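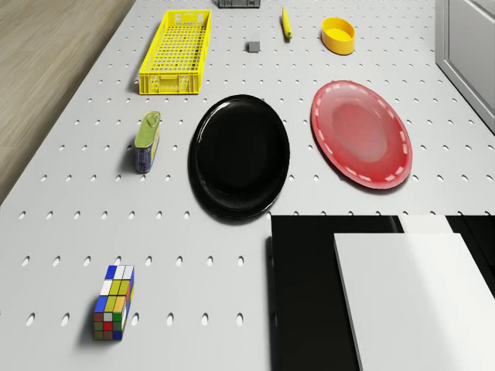
April 28, 2020: two plates and a lot of waiting

Slept badly, up too early, made the coffee too strong and had the simulator open before I'd found my other sock. So that was the start of the day!

The white table with the holes is back. I swore off it last month after the shadows kept coming out speckled, but the new lighting setup handles it fine and I've gone soft on it again. The crate is on the left this time, and I'm very pleased with the crate. It has the grid in the bottom and the slots in the sides, and you can see through to the table, and for weeks it was a solid yellow lump because I was too lazy to bring in the proper mesh. It slows everything down a bit. Worth it, I think (ask me again when the render bill comes in).

The plan for this week is plates. Pledesero, which is what we're calling the learner now, after a long argument in chat that I lost, is pretty good at boxy things. Give it the small gray cube and it goes straight over and does the job. Plates are a mess. It goes for the middle as if there were something there to hold, pushes down, and then just sort of sits there pressing. I watched it do that to the black plate for a whole run yesterday and felt sorry for both of them.

So I need examples of somebody doing it right, and somebody is me, with the hand controller, at the kitchen table. Come in low from the side, get one finger under the rim, close, lift, tilt a little. The black one is the harder of the two to steer around because it's so dark in the center that I lose my sense of depth on the monitor. The red one with the dashed white line around the rim is so much nicer. I can see the line turn when the plate turns, and my hands know what to do. I do wonder if the learner will end up leaning on that line the same way I do. Wrote it on a sticky note: "plain red plate too??"

The target is 600 good tries by the end of the week, and the people at Werdale who are paying for the computer time would like 2,000 by the middle of May. I did the first 20 before breakfast and threw away most of them. My thumb slips on the close button and then there's a plate skating across the table, and I sit there deciding if a skating plate that still gets picked up counts as a good example. Yesterday I said yes. Today I said no, and went back and pulled the ones from yesterday, and that ate the whole rest of the morning.

Lunch was toast over the sink.

Afternoon was placement shuffling. The script throws everything down fresh each time, the marker and the bowl and the tin and so on, and I'm supposed to reject only the layouts that are impossible, like two things inside each other. But I catch myself rejecting ones I find ugly or annoying! If the tin is standing right by the black plate I think, ugh, I'll knock that, skip. Then of course the set ends up with nothing but nice roomy layouts, and the learner falls to pieces the first time something is in its way. I made a rule that I have to keep the first layout that isn't broken, no peeking at the next one. Lasted all afternoon with it. I did knock the tin over, lots. Those go in a folder called "bumps" and I'll work out later if they're any use. I have a feeling they are, if I keep the part where I stop and back off and go around.

The long puzzle block needs its own talk at some point. It's meant to be a distractor, something colorful that just stands there while you deal with the plate, but the learner loves it. Loves it! Half the time in the last test it was told "plate" and wandered off toward the block with all the stickers. My guess is I had the block as the goal in too many of the early sets, back when I was using the Bailly recordings, and now it thinks bright squares mean go. I could cut the old recordings down. I could also just do a big pile of new ones where the block is there and gets ignored. The second one is more work and probably the right answer, which is annoying.

Also renamed all the folders. Everything was called new, new2, newnew, and I could not find the set from before I changed the grip speed. Now it's Zadberg plus the object plus a number, Zadberg being the name of this whole table setup. It took me up to an hour, and I found a set I thought I'd lost in the process, so hooray for tidying.

My wrist hurts. I should put the controller on a cushion or something. Called it a day when I'd picked up the red plate three times running without looking at where I was going and had to delete all three.

Tomorrow: more black plate, the slow lifts first while my hands are fresh. Check if the bowl needs a different label from the plates, because I've been typing both. Buy bread.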